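Why does metal feel colder than wood?

Kitchen Science, page 5
by Rebecca Martinelli

Quick one today, I'm writing this before school on a Wednesday and the toast is already burning. Lots of you sent in the same question. Why does a metal spoon feel freezing in the morning when the table next to it feels fine? They've been in the same room all night!

Good question. Weird answer. Let's go.
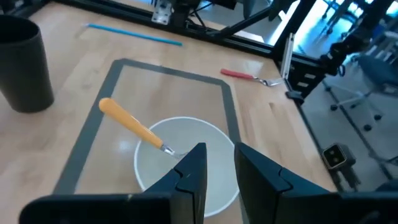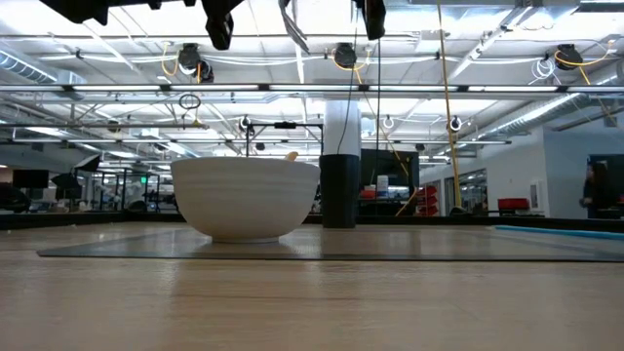
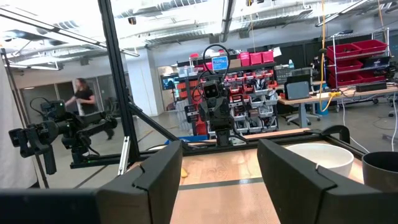

First, a guess. Put your hand flat on a wooden table. Now touch a metal tap, or a saucepan that nobody has cooked in today. Which one is colder?

Did you say the metal? Nearly everybody does. But if both things have been sitting in the same room for a long time, away from the sun and the radiator, they are the same temperature. Exactly the same. You could check with a thermometer.

So your hand is fibbing to you. Sort of.

What your skin is really feeling

Your skin isn't a thermometer. It can't tell you "this spoon is 20 degrees". What it notices is its own temperature changing. If heat is leaving your fingers fast, your brain shouts COLD. If heat is leaving slowly, your brain doesn't bother much.

And heat always goes the same way. Hot thing to cooler thing. Your fingers are usually warmer than the room, so when you touch a table or a tap, heat goes out of you and into it.

Metal is brilliant at carrying heat away. The heat leaves your finger, goes into the metal, and zooms off along it, so there's space for more heat to follow. Out it all comes. Brrr.

Wood is slow. The bit under your finger warms up and then the heat just sits there. Not much more can leave. So the wood feels ok.

Two words to learn

Conductor: something heat moves through easily. Copper, aluminium, steel, most metals.

Insulator: something heat moves through slowly. Wood, plastic, wool, cork, and air (air is a really good one).

Pottery is somewhere in between. A china bowl feels a bit cool, but not as cold as a metal pan. Try it.

Now look round your kitchen. Why do so many pans have a plastic or wooden handle? The pan part needs to let heat through to the food. The handle needs to keep heat away from your hand. Two jobs, two materials.

Try it: the butter race

You need:
3 spoons, one metal, one wooden, one plastic
a mug
warm water from the tap (NOT the kettle)
butter
3 dried peas

Stick a pea near the top of each spoon handle with a tiny blob of butter. Same size blobs or it isn't fair. Stand the spoons in the mug. Get a grown up to pour in the warm water, with the handles sticking out of the top. Watch.

Heat has to climb up the handle to get to the butter. Which pea slides first? Write your guess down before you start, no cheating.

If nothing happens after 5 minutes your water was probably too cool. Tip it out and have another go. Smaller blobs help too. My first try at this was hopeless, I used a huge lump of butter and the peas just sat there looking pleased with themselves.

The ice cube trick

This one's my favourite because it looks wrong.

Take two ice cubes the same size. Put one on a metal baking tray and one on a wooden chopping board. The tray feels colder, so the ice should last longer there, shouldnt it?

Nope. The one on the tray melts faster. Remember which way heat goes. The ice is colder than the tray, so this time heat travels from the tray INTO the ice, and metal is quick at that. The wood is slow again.

Mop up after. Wet floors are slippy.

So is a woolly jumper warm?

Not by itself! A jumper lying on a chair is the same temperature as the chair. Wool traps lots of little pockets of air, and air is an insulator, so your own heat gets stuck inside with you. You are the radiator.

Which means you could wrap a snowman in a jumper in January and it would melt more slowly. The wool would keep the heat out. Your mum may want to be asked first tho.

Think about it

Why do birds fluff up there feathers on a frosty day?
Why does a carpet feel nicer than tiles on bare feet?
What would happen to a metal slide on a very hot day, and why would it feel hotter than a wooden bench beside it?

Answers on the next page. Got to run, toast is now black.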